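Review of the Nellum Hand-Held Gripper Kit
Student project report, Holtham

1. Purpose

Our project needed recordings of household work, starting with laundry. Clanach sells the Nellum kit for this, and our task was to decide if it suits a student group. We tried it in a bedroom, with clothes and covers on the bed.
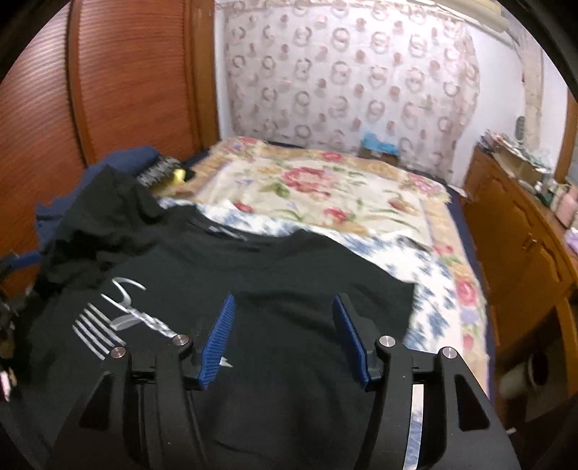 Report by L. Rothe
Project student, hardware and testing

2. Finger pads

The pads are blue, with ridges like a comb. A T-shirt is a fair test for them: thin cloth, lying on more cloth. We found it best to open the fingers wide, come down slowly and close on a fold. On flat fabric the pads tended to slide. The round silver caps at the joints are easy to wipe clean.

3. Larger pieces

Big dark cloths were harder. One gripper can pinch an edge and raise it, but the rest stays on the bed, so a second gripper is worth having. Over the whole trial we saved 1334 clips out of 1653. Most of those we dropped were bad starts.

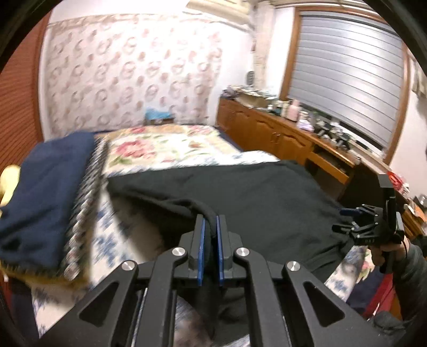

4. Comfort and cost of time

The wrist gets tired after roughly 6 minutes of steady work. Setup instructions are short and leave out how to store the pads. We would use the kit again for the August round, with a spare set of pads.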